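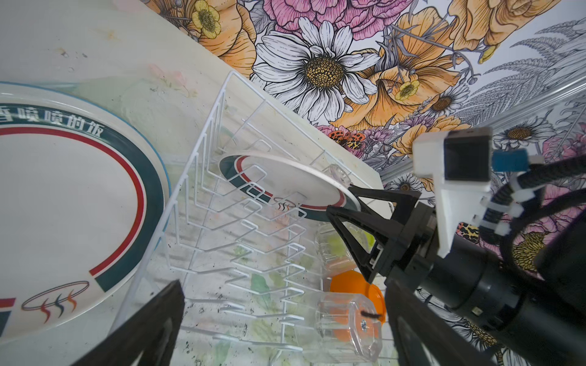 Dish rack lessons from an open day

Posted 07/10/2023 in Kitchen Tips

My sister-in-law got two spots for the open day at Prellelholm and I said yes mostly for the free lunch. It's a robotics workshop, four rooms and a loading dock, and I figured I'd nod politely at some machines for an hour and then eat a sandwich. Well! The best part of the whole visit was the kitchen corner, where a pair of robot arms were working on the dishes, and I came home and rearranged my entire drying rack.

The fellow running that demonstration was Rachid Cherkaoui, and he was very patient with me, considering I asked him more about plates than about robots. He told us they had 973 practice runs on plates alone in their log since February, and that the rack had given them more grief than anything else in the kitchen. I believe it. Mine gives me grief and I have thumbs.

So, what I picked up, in no special order:

Hold a plate by the rim. The arm pinches just the edge with two black fingers, and the face of the plate is left alone. I've always grabbed mine with my whole palm across the front, fresh out of the rinse water, and then wondered about the smears. Thumb on one side of the rim, two fingers on the other, and in it goes. Big heavy platters still get two hands at my house, please.

Go in with the slot, not across it. Their rack is the ordinary white wire kind with the zig-zag tines, same as you'd find anywhere. Rachid said to line up the edge of the plate with the gap before you lower it, and let it down gently till it's resting on the wire. I used to sort of shove and wiggle (and I have the chips to prove it).

Big plates first, then the light stuff. Clear plastic cups are a menace in a crowded rack. They had a few pieces of clear plastic in theirs, and one little cup was so hard to make out against the white that I didn't spot it until somebody pointed. At home I now keep the see-through things together at one end, away from where I'm reaching with a plate.

Cups lying on their sides hold water. I tested this one on my own counter with a tumbler, nothing scientific. On its side it still had a puddle in it after supper. Tipped upside down at a slant, with the lip propped on a wire so air can get under, it was fine by the time I'd walked the dog.

Check for strays before you load. Screws, bristles off the bottle brush, twist ties, that one rubber band. I've started giving the rack a quick once-over and a shake over the sink every evening. You would not believe what came out the first time.

Wipe under the rack! A white speckled counter hides a lot, but it doesn't hide everything, and mine had a lovely orange ring from a jar of curry paste. Baking soda made into a paste with a bit of water, left on for 40 minutes, took off most of it. Try a small patch first if your counter is stone.

Oh, and I want their wall. It's got flowers all over it behind the counter, huge daisies and pink and peach blooms outlined in black, so cheerful. Mine is beige. I've been looking at peel-and-stick panels ever since and my husband has been looking at me.

They handed out a little booklet on the way out, and the lunch was egg salad, very good, with dill. I asked Rachid if the arms would be putting the plates away in the cupboard by next year's open day. He said to ask him again after he'd had some sleep.

If anybody has a trick for the lids of storage containers, leave it in the comments. I've got a drawer full and no two of them will stand up in that rack.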